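Repair and reuse scheme to take in office computers from February

Households and small charities in the Sopacua district will be able to apply for a reconditioned desktop computer from February, after the council agreed to extend its reuse scheme to office equipment.

The scheme, run from the Lundari depot on the old dairy site, has until now dealt with furniture, bicycles and small kitchen appliances. It passed on 2213 items in its last full year. Computers were left out because the depot had no secure room to keep them in and no one on the staff trained to clear the drives.

Both points have now been settled. A storeroom at the back of the depot has been fitted with a new door and an alarm, and two members of staff finished a course in data removal in the autumn. The council has put 3534 pounds towards tools, shelving and a stock of replacement drives.

Retno Setiawan, who manages the depot, said enquiries about computers had been coming in for a long time.

"We get asked at the front desk most days," she said. "People ring up too. Usually it's a parent with children at secondary school, or someone who has been told they have to fill in a form online and is doing it on a phone with a cracked screen."

The first machines will come from Brokier, an engineering firm that is moving its design office and replacing its desktop computers as it goes. The firm has agreed to hand over 46 of them. Drives will be taken out before the computers leave the building and destroyed by a contractor, and the depot will fit new ones.

Balthasar Ruchti, the firm's office manager, said the machines were six years old and had been due to go for scrap. "They are too slow for the drawing software we use now. For letters and video calls they have years left in them," he said.

Each computer will be cleaned, tested and loaded with a free operating system and office programs. A screen, keyboard and mouse will be supplied where the depot has them. Laptops are not included for now – worn batteries make them harder to pass on, and the depot does not want to store the old ones.

The charge will be 34 pounds for a household on a low income and nothing for a registered charity. Applicants need to show a benefits letter or a referral from a school, surgery or advice centre. There is a limit of one machine for each household and three for each charity.

Encarnación Sarmiento, who runs the advice desk at the Flosoveck community centre, said she welcomed the plan but was worried about what came after.

"A computer is a help if there's a connection at home, and a lot of the people I see don't have one," she said. "I'd like to see the cheap broadband offers handed out with it on the same day. Otherwise they'll be back with me within the week."

The council said leaflets on low-cost broadband would be packed with every machine, and that staff at the Flosoveck centre would be offered a session on setting the computers up.
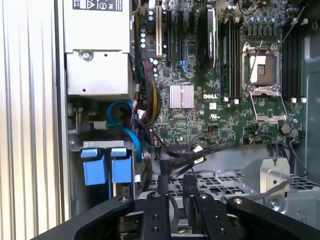
By Bayu Entili
16 December 2024

Anyone else with a desktop computer to give away is asked to wait until the first batch has been dealt with. The depot will then take single machines by appointment, as long as they are less than nine years old and switch on. Printers will not be accepted. Old cables can go in the small electricals bin by the main gate as before.

Pejman Sadeghi, the councillor responsible for waste, told last week's meeting that the scheme would be looked at again after a year. He said he hoped other employers in the district would come forward, and that the council would offer its own surplus machines when its next round of replacements was due.

Application forms will be available at the depot, at libraries and at the Flosoveck centre from the start of February.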